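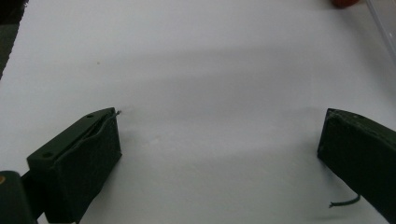 Moving my Trornora save to a new memory card without losing the trophies?

Posted by Jamie Bainbridge in Handhelds and Older Systems

Hi everyone, long-time reader and very occasional poster, so please be gentle with me if this has been covered before. I did search, and I found a lot of threads on moving PS Vita games to a bigger card, but they mostly deal with a fresh install and I have a slightly messier situation on my hands.

I've been playing Trornora on my Vita, on and off, for longer than I'd like to admit. My save is at 144 hours. I have finished the main story twice, I'm partway into the third loop (the one with the flooded monastery, which is gorgeous by the way, if any of you bounced off the game before that point), and I'm sitting at 1,887 of those little brass keys. I know there are people who have all of them in half the time, but I like to wander.

My trouble is that the memory card is full. It's the small one that came in the bundle, and I've been deleting and re-downloading things for ages to make room. I finally found a bigger card at a decent price, and now I'm too nervous to do anything with it! Trornora has the base game, then the Cokeo chapter as a separate download, and then the patch that came out afterward. My sister moved her games last winter and her Cokeo progress was gone when she started it up, although her main story was fine. She swears she copied everything.

So I suppose I'm wondering a few things. Is the Cokeo save kept in a different place from the main one? Does it matter what order I put things back on the new card? And are my trophies tied to the card, or to my account? I have 51 of them in this game and a couple were really hard to get – the rooftop chase in Tunstall took me an entire weekend and most of my patience.

I have a Windows laptop and the USB cable. I don't have a PS3 or PS Plus. Thank you so much in advance to anybody who can help!

Beryl Parsons

Hello Jamie, and welcome out of the shadows. I did this exact move with this exact game, so I hope I can put your mind at rest a bit. Trornora is one of the fussier ones but it can certainly be done.

Trophies first. They belong to your account, and as long as you have synced them they'll be there whatever happens to the card. Go into the Trophies app while you're on your Wi-Fi and let it sync, and leave it alone until it's finished. Check that your 51 are showing, then move on to the rest with a lighter heart.

Now the saves. Your sister's story sounds very familiar. When you play the Cokeo chapter, the game makes a second save that sits alongside your main one, but it only reads it if the chapter was already installed the first time you load on the new card. If you start the base game before the chapter is back, it quietly makes a blank Cokeo save and writes it over the old one. I lost a good evening's worth of progress that way before I worked it out, and I was quite grumpy about it, I can tell you.

Since you have the laptop, I would do it like this:

Install Content Manager Assistant on the laptop if you haven't already, and check that you have enough free space on the drive for everything on the card.

Inside Trornora, go to your inn and make a manual save. Don't rely on the autosave. Then close the game completely by peeling the page away.

Plug in the cable, open Content Manager on the Vita, and back up the whole system to the PC using the Backup option. It takes a good long while, so have the charger handy and go and make yourself some supper.

Turn the Vita all the way off. Hold the power button and choose Power Off, because standby isn't enough. Swap the cards.

Turn it on, let it format the new card if it asks to, then go back to Content Manager and restore from the backup you made.

Before you open the game, look at its page and make sure that the patch and the Cokeo chapter are both there. If the chapter is missing, download it again from your download list before you touch the Start button.

Load your manual save, the one from the inn, and go and check on your brass keys. If the counter says 1,887, you're home and dry. Then walk down to the ferry and talk to the woman with the lantern. If she offers you passage to Cokeo and remembers your name, the second save has come across too.

Please keep the old card somewhere safe for at least a few weeks, and don't format it or sell it on. I keep mine in an old tea tin with the spare thumbstick caps. It's a complete copy of your Vita as it was, and if anything goes wrong you can put it back in and start over.

Oh, and one more thing that isn't about the card at all. If you're on the third loop, do try to get to the bell tower in the monastery before you raise the water gate. There's a conversation up there you can't get afterward and it's one of my favorites in the whole game.

undus_fan_4

just copy the save over on its own, you dont need a full backup. i did it with Undus and it took a couple of minutes. never had a problem

Beryl Parsons

That does work nicely for Undus, you're quite right, but Undus keeps everything in a single save and has no extra chapter to trip over. With Trornora I'd still go for the full backup. It's slower, but Jamie has a lot of hours in there and I would hate to see them go!

Jamie Bainbridge

Oh, thank you both, and Beryl especially, you're a star. I did it on Monday after work and followed your steps in order, with the charger plugged in and a large bowl of soup. The Cokeo chapter did not come back with the rest, so I was very glad you'd told me to look. I downloaded it again, opened the game, and all my keys were there. The lantern lady knew my name!

I've told my sister about the blank save and she is not pleased, but she has dug out her old card and is going to try again. I hadn't raised the water gate yet either, so I'm off up the bell tower tonight.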